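Foam shape sorters: notes on cutouts, fits and clearances. I've been working through a green one in a grey bin and have enough for a thread. Mostly geometry, some cleaning advice near the end.

Terminology first. The block is the thick slab with the holes. A cutout is any hole in it, through or blind. A piece is whatever is meant to go in. A stand is whatever holds a piece upright before it goes in. Plenty of listings call all four "the puzzle", and then the spare parts page makes no sense.

Clearance is the gap between piece and cutout, measured across the full width. On a rigid block you can run it quite tight. Foam is different. The wall gives, so a piece can be slightly oversize and still seat, and friction does the holding.

The catch is that foam grips along the whole depth of the hole. Insertion force goes up as the piece goes down. A long rod in a thick block drags a good deal more than a short one of the same diameter.
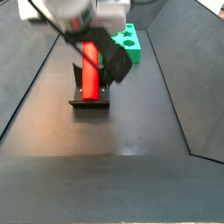

A rod stored upright has one practical advantage: the axis is already pointing the right way. Lift it, move it across, lower it. A rod lying down has to be turned through a right angle first, and that turn is where most of the fumbling happens at any age.

For a stand, a shallow curved cradle does better than a plain post. The curve centres the rod side to side, the back plate stops it tipping rearward, and a base projecting forward takes care of the other direction. Two screws low on the face are plenty for something that light.

Rounded ends help too. A rounded end finds the rim of a hole and slides in. A square-cut end catches on the rim and stays there until you back it off.

On to the block. Layout varies a lot between makers. The Virk block I used for years had one big shape per corner and not much else. The Plustix has more cutouts but they're all close to the same size, so you spend your time on outline alone.

I prefer a mixed layout, with big and small versions of the same outline. It forces a size decision after the shape decision, and those are separate skills. 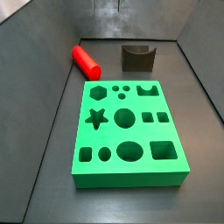

Circles are the easiest cutout because rotation doesn't matter. Any heading works. A square repeats every quarter turn, so you're never more than 45 degrees out. A hexagon is better again, 30 degrees at worst. A regular five-pointed star is 36, which sounds generous until you try it, as the points catch before the body does.

The awkward one is the U or saddle profile. No rotational symmetry in plan, so there is exactly one heading that works if the piece only goes in one way up. Leave it for last with a beginner.

Small circles in a group of three have their own problem. The foam between them is thin, so it flexes when you load one hole and the neighbours change shape a little. Fill the first two and the third is noticeably tighter. Not a defect, just thin walls.

Corner radius is worth a look before buying. A sharp internal corner in foam is where a tear starts. A small radius spreads the load and the block lasts longer. My Iltari block had dead-sharp corners and split at the rectangle by May.

Weights, for anyone shipping these: my spare Corovix block is 233 g bare and 641 g with all its pieces in the bag. The pieces are most of the mass. Pack them separately or they dent the foam. 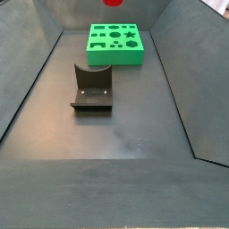
Working surface. A shallow bin beats an open table for this. Dropped pieces stay inside the walls, and a plain grey floor gives good contrast with a bright green block. Glossy paint is a nuisance under a single lamp -- the reflections move about as you do.

Placement: leave a bit of room behind the block. If it's hard against a wall you lose finger access to the back row.

Cleaning. Foam sheds. Wipe the floor with a barely damp cloth, then do the block with a soft brush, holes facing down so the dust falls out. No solvents on the foam. Water up to 60 degrees is fine for the solid plastic pieces.

Dry the block on its side with the cutouts open to the air. Mine took 75 minutes near a window, longer in the deep blind holes -- check those with a cotton bud before you put anything back in.

Next thread will be depth gauges for blind holes, once I've finished measuring the old Plustix.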